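Two grippers, one weekend

Jun 26, 2021

I have now spent 16 evenings comparing two parallel grippers in simulation, which is 16 more than I told anyone at home it would take. The contenders are the Pomach, with its short padded fingers, and the Dratent, with long flat ones. On paper they differ by 4 millimeters of opening. I figured that would settle nothing, and so far it has settled nothing.

My test is simple. Kitchen clutter gets dumped on a table, the wrist camera looks down past the fingers, and the controller picks whatever it likes best. Each gripper gets 200 tries. The clutter is the same for both, though the physics engine has its own opinions about what "same" means. 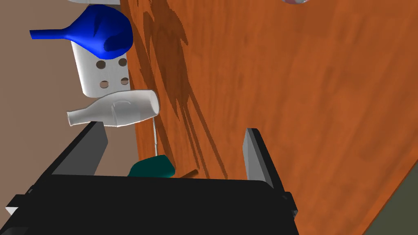

Thin sticks are where the trouble starts. The Pomach goes for them with great confidence and closes on air. The Dratent does better, then loses its advantage on anything round, where those long fingers squeeze a bottle the way you'd squeeze a bar of soap. I added friction. Then I added so much friction that a funnel stuck to one finger for 5 tries in a row, and I took some of it out again.

Nanna Norðdahl, who wrote most of the controller I'm using, emailed to ask whether I had checked the camera offset before blaming the fingers. I had not. It was wrong, and had been wrong since November.

So the first batch of numbers is in the trash and the Pomach is running again as I type. The Dratent goes next, probably overnight, if the laptop fan holds out.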